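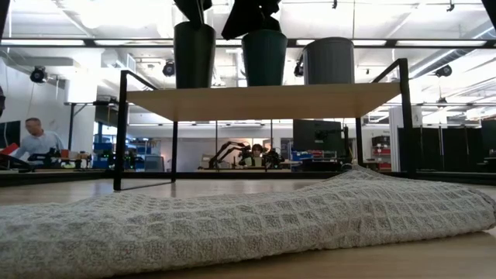 Every March the Poncombe goes through its linens and its table goods, and every March somebody sends us a catalog with the word "effortless" on the cover. This year it was Skoltstead. I run the housekeeping side of a small guest house, I have done it for 19 years, and I have a low opinion of effortless. So this gallery page is meant as a slow look at a few table and shelf things, with my notes on what I think they're good for and what I think they're sold as. The two lists don't match very well.

Muammer Akyol, who edits this site, asked for a gallery with a line or two under each picture. I've given him one picture and a good many lines. He can take it up with me.

WAFFLE TOWEL, WHITE, WITH THE SMALL STAND BEHIND

A folded waffle-knit towel on a light wood table, with a little two-level stand and three containers on top of it. I'll take the towel first, as it's the piece I have the most doubts about.

Waffle is having a long moment. The claim you'll read everywhere is that all those little squares hold more water than a flat weave and let it go faster. Maybe so. My experience is that a waffle towel does fine on hands and glasses and poorly on anything with a crumb in it, as the crumb goes down into a square and stays there until you shake the thing out over the back step. I've also never had one come out of the wash the size it went in. The first batch we bought at the Poncombe, from Faltar, lost close to a hand's width in length and got thicker. Faltar's reply was that this was "the weave relaxing." I have relaxed plenty of times and not gotten shorter.

White is the other question. Catalog people like white because it looks clean. Housekeeping people like white because you can bleach it, or we used to say so. Jeanie Munro has been doing our laundry longer than I've been giving her instructions about it, and she'd rather have a mid-gray. Her point is that you spend more on getting a white towel back to white than you'd spend on a new gray one. I haven't checked her math. I notice that the towels in her own kitchen are brown.

What I will grant the waffle is the fold. Flat-weave towels give you a sharp crease and a stack like a deck of cards. Waffle won't do that. It rolls up on itself and gets fat at one end, and it springs open if you try to press it down. If you want a tidy linen shelf, that's a nuisance. If you want a towel to sit beside a sink and be easy to grab, the bulk helps. We've stopped trying to fold them in thirds and now just do a loose long fold, ends left alone. It takes half the time, and so far not one guest has written in.

THE STAND

Pale wood board, thin black metal legs that bend over at the top into a rail. You have seen this one, or one like it, in every store that also sells candles. The wood looks like birch. I wouldn't swear to more than the color, and I'd encourage you not to swear to it either when you're reading a product page, as "birch finish" and "birch" are a long way apart and they're usually priced the same.

I came into this thinking a stand like this is a solution to a problem you make by having too much on the table. I still mostly think so. The argument for it is that you get two levels on one footprint: things on top, things underneath. The argument against is what I see in guest rooms, where the top level fills up with what's useful and the bottom fills up with receipts, a hair tie and one sock. Mhairi Tennant did the east rooms for us one winter and put a stand in each. By spring she'd taken them out of all but two, and those two were in the rooms where we'd put a kettle on top and left the cups below. Give the lower level a job or don't buy a lower level.

Thin legs I like more than I expected to. You can get a cloth in between them. A solid-sided riser traps dust along the back where it meets the table, and you have to lift the whole thing to get at it, with everything on it. With a frame you can wipe right through. On a glossy tabletop this matters, because overhead light on a shiny surface shows every smear you've left. I would check the feet, though. Bare metal ends on wood will mark it sooner or later, and the felt dots that come in the box fall off in a month. Buy better dots.

One more gripe. The black paint or coating on this kind of frame gets described as "powder coated, scratch resistant." I've had 22 of these through the building from various makers and the ones that scratched were all scratch resistant.

THE THREE CONTAINERS

A black one, a dark green one and a gray one, in a row along the top of the board. The gray has a rim and a slightly wider mouth than the other two. The black and the green both have something dark and angular standing up out of them, and the gray looks to have nothing poking out the top.

Fiona Yule and I have been having the same argument about containers since she joined us at the front desk. She is for tapered cups. She says they lean nicely, they look lighter, and they nest when you put them away. I am for straight sides, on the grounds that a tapered cup has the smallest part at the bottom, where you want it steady, and if you put anything tall in it you've built yourself a thing that wants to go over. Raise it up on a stand and it has farther to fall. Fiona's answer is that I should put the heavy end down. My answer is that guests don't know which end is heavy.

As for putting them in a row, fine. I'm less sold on the idea that different colors amount to a system. Skoltstead's catalog has a whole spread on this, "color your categories," and there's a little chart. I tried it in our supply closet: green for the things we hand out, black for the things we keep, gray for the things that need fixing. It held for 8 days. After that people used whichever cup was closest to the door, and I can't say I blame them, as I'd done it myself by the second morning. A strip of masking tape with a word on it has outlasted every color scheme we've had.

Leaving one bin with room in it is the only part of any organizing advice I follow faithfully. Call it slack. If every container on a shelf is full, the next thing that comes along goes on the table, and then it lives on the table.

WHERE THAT LEAVES THE SPRING ORDER

I've told Ogilvie (the supplier, run by Fiona Ogilvie, no connection to our Fiona) that we'll take more waffle towels for the kitchen only, and a sample of her gray ones to keep Jeanie quiet. No stands this year. Cups we have plenty of – tapered ones, before anybody asks, because they came cheaper and I lost the vote.

If you've got a waffle towel that has kept its size for a year of hot washes, I'd like to hear what it is and where you got it. Please don't send me the care label. I've read the care label. It says to wash separately, reshape while damp and dry flat, and anyone with the space to dry a guest house's worth of towels flat doesn't need the rooms rented out.

Muammer says the comments will be open until the next gallery goes up, which will be soap dishes. I have views on those too – mostly that they need a hole in them.

14 comments
31 shares

Recent galleries
Bath mats that don't slide, and several that do
Coat hooks: how many is too many
The Poncombe linen closet, before and after shelf paper
Trays with handles
Three doorstops and a brick
Tea towels we regret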